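Making the planner wait its turn

Soo-ah Jin came to robot software by way of databases, and she says it still shows. "I want to know what the program believed at each moment," she told me. "If I can not read that afterwards, then for me the test did not happen."

She and Bastian Tiedemann are the two main authors of Fusten, a layer of control software that sits between a motion planner and the arm. Its subject is narrow: things that open. Doors, panels and drawers look easy to people, but they force the hand to follow a path which the furniture has decided, and the software must find out that path while it is already pulling.

I visited them in April, in the office where they do most of their testing. We spoke for most of the morning, with the arm working a few steps from our chairs. 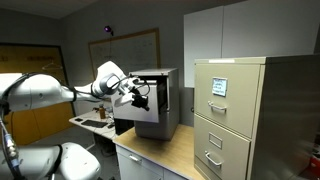 The arm with its gripper at the front panel of the small metal cabinet.

Tiedemann explained the first version to me with some embarrassment. It guessed the hinge position from the camera, computed a full arc, and then executed this arc from start to end. "When the guess was wrong by a little, the arm was very confident and the cabinet was also very confident," he said. "So they were fighting." The force limit stopped the motion most times, and a person had to go and reset everything by hand.

The present version plans only a short piece, moves, reads the forces at the wrist, and corrects its idea of the hinge. The control loop gives a new estimate every 50 milliseconds. The planner is not allowed to ask for the next piece before the estimate has settled. Jin calls this rule "the waiting," and it was her proposal. Tiedemann was against it for several weeks, as he expected that the motion would become slow and ugly.

"It is a bit ugly," he said. "Jérémie thinks it looks like somebody opening a fridge at night."

Jérémie Cordier wrote the log viewer, called Firska, and both of them speak about it with more warmth than about their own code. It places the force curves, the wrist camera and the planner's decisions on one time line, so one can stop at any point and ask why the arm did what it did. Before, Jin kept three windows open and compared the clock times by eye.

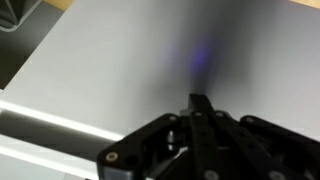

How does the software decide that a panel is stuck and not only heavy?
It compares the force with the movement over the last few estimates, and if the force keeps growing while the hand stays in place, it calls the panel stuck and lets go.

The limit for this decision was chosen from old logs. They had 700 recorded attempts to look through, and Si-eun Ha, who joined the team as a student, labeled them all in one month. Jin is open about the weak point. "Almost all of these are from furniture in our own rooms. A kitchen from another country, I don't know. Perhaps our limit is nonsense there."

Drawers brought another kind of trouble. A hinge gives a curve, a drawer gives a straight line, and in the first centimeters the two are hard to tell apart. Fusten therefore carries both ideas at the same time and gives each one a weight.
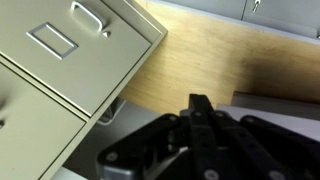
The weights are updated with each estimate, and the weaker idea is never thrown away completely. Tiedemann insisted on this after a bug, number 181 in their tracker, in which the program decided too early for a hinge and then could not change its mind. The fix was one line. To find it took him the better part of two weeks, and he admits that Firska would have shown it in an afternoon, if he had agreed to use it at that time.

I asked what comes next. Jin wants to make the settings file shorter. Tiedemann would like to try the software with locks and latches, where the hand must do two things in the right order, but he has no good model for it yet. "Soo-ah says first the documentation," he said. She nodded and went back to her screen, where a new log was loading.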